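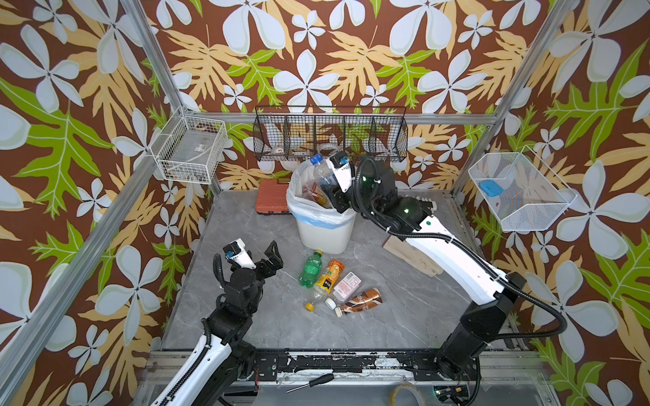

Re: [homekeepers] wall baskets and the under-the-counter problem

Sep 5, 2023

Hi all,

Catching up on the digest with my coffee, and I have opinions on this one! First, the message I'm answering, so it doesn't get lost in the pile:

> I have a little mudroom off the kitchen and everything ends up on the
> floor. Tape, sponges, mail, batteries, you name it. I was looking at
> those wire baskets that hang on the wall, but my sister says they just
> become a place for junk to live higher up. Do the ones with dividers
> work any better than the plain ones? Also, has anybody put up a loud
> wallpaper in a tiny space and regretted it?
>
> Plarkness Road, second house from the end

Your sister has a point, but I'd go for it anyway. I've had both kinds up in my back entry since May, and the divided one is the clear winner. Mine is black mesh with five compartments, and tape lives there. The white roll with the red on it gets one slot, the clear tape gets the next one over, and I refuse to fill the rest just because they're empty (okay, a pair of scissors sneaks in now and then). With a plain basket the small stuff sinks straight to the bottom and you forget you own it. I've got a white wire one on the left wall that's exactly like that, a few odds and ends lying down in the bottom and a barcode label I keep meaning to peel off. The white mesh one on the right does better, but only because the big blue thing in it takes up most of the room!

Hang them lower than you think you should. I put my first one up at eye level and had to fish around in it blind, so down it came, and now there are 2 extra holes behind the flowers.

Which brings me to wallpaper. Do it! Mine is dark brown with huge pale flowers and ferny orange bits and very green leaves, on three sides, and I love it more every week. It came from Goicoechea, the discount place out past Pender, end of a roll, and the dark background hides scuffs like you wouldn't believe. The gray marbly floor calms it down some. In a big room I think it would make me dizzy.

The other thing that helped was giving the trash can a real spot. Mine's white with a light blue band up near the rim, and it stands toward the back in the middle, with the red-orange toolbox lying flat to the left of it. I do line it with a white bag and then let it get way too full, a bottle poking out the top and all. We pay by the bag out here, so I wait. Somebody on the list used to flatten everything first and I admire that, but I've got a piece of cardboard on the floor over on the right that has yet to make it to recycling, so don't look to me.

Does anyone still have that Bredent catalog with the basket hooks in it? I need 2 more and the hardware store only carries the kind that scratch.

Off to empty the trash,
the one with the loud walls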